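Working Group on Room Fittings and Hand Tools
Minutes of the second meeting

Chair: Luana Arruda
Minutes: Jingyi Su
Present: Luana Arruda, Nataša Đorđević, Duván Mosquera, Jingyi Su
Apologies: Hsiu-ying Yu (written comments received on items 3 and 5)

Papers circulated beforehand: minutes of the first meeting, draft floor plan, handle list version B, quotation from Paiva.

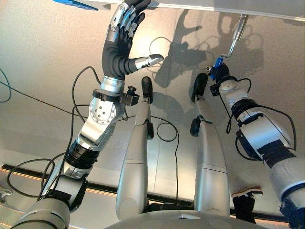
Clorkthorpe, January 24, 2022

1. Opening and minutes of the first meeting

The chair opened the meeting at the usual time. The minutes of the first meeting were accepted with one correction: under storage, "upper rack" should read "lower rack". N. Đorđević asked that the draft floor plan carry a revision letter from now on. Agreed. The current plan becomes revision A.

2. Floor

The grey floor stays as it is. D. Mosquera had proposed a coating and withdrew the proposal after reading the Paiva quotation, which excludes edge work and preparation. Floor marking was discussed separately. Tape will be used for the first month and paint considered after that. Tape width was set at 33 mm, the width already held in stock.

N. Đorđević noted that the plan shows the marked lane running to the wall, while the text of the plan says it stops short of the door swing. The text is correct. The drawing will be changed.

Action: N. Đorđević to issue revision B of the plan.

3. Storage of small parts

H. Yu's comments were read out. She asks that small parts be sorted by use and that the color of a part play no role in where it goes. The present habit of putting blue pieces together has led to parts from different sets ending up in the same tray. The group agreed. Trays will be labeled on the short side with the set name in capital letters and nothing else.

D. Mosquera prefers trays without lids. J. Su prefers lids on the lower rack on account of dust. The chair ruled that the lower rack gets lids and the upper rack does not, to be looked at again in February.

Action: J. Su to order labels and lids from Bakari. Limit for the order: 56 trays, including spares.

4. Hand cranks and handles

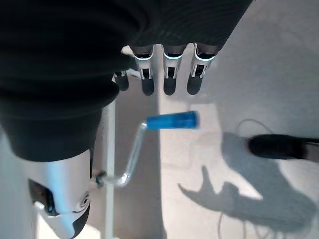
Version B of the handle list was gone through line by line. Two entries were struck out as duplicates, and the entry for the spare grip was moved to the consumables list. On material, the group settled on metal for the handle itself, the same as the crank handle now in the room, and left the choice of grip sleeve open. D. Mosquera pointed out that a metal handle can be cleaned with the ordinary workshop cloth and needs no separate instruction in the room folder. N. Đorđević asked for a limit on side play at the pivot. The limit was set at 2 mm, measured at the grip end with the handle at rest.

There was some discussion of whether the direction of turning should be marked. H. Yu had asked for an arrow beside every crank. The chair thought an arrow was needed only where the direction differs from clockwise. D. Mosquera objected that people then have to know the rule. Decision: an arrow beside every crank, applied to the fixed part and never to the handle.

The handle offered by Skostero was not discussed in detail, as the drawing had arrived without dimensions. The item is carried over.

Action: D. Mosquera to issue handle list version C and to obtain a dimensioned drawing from Skostero.
Action: J. Su to cut the arrows from the existing label stock and fix them once version C is out.

5. Cleaning and checks

Floor to be swept at the end of each working day. Handles to be wiped at the same time. H. Yu suggests in her comments that the pivot check be done every 12 weeks – the group saw no objection. The check sheet will have one line per crank, with columns for date, side play and initials. Values over the limit are to be written down as measured, even if the fault is put right on the spot.

N. Đorđević asked where the sheets would be kept. In the room folder, behind the plan.

Action: H. Yu to draft the check sheet.

6. Other matters

The second key to the parts cupboard has not been found. D. Mosquera will ask for a copy. The cost goes to the general account.

J. Su reported that the hook beside the door is loose again. The wall plug is too short for the board behind it and will be replaced with the longer type.

7. Next meeting

To be held in February, date to be set by e-mail. Items carried over: Skostero drawing, lids on the upper rack, floor paint. Papers to reach J. Su two working days before the meeting.

Distribution: all members, room folder.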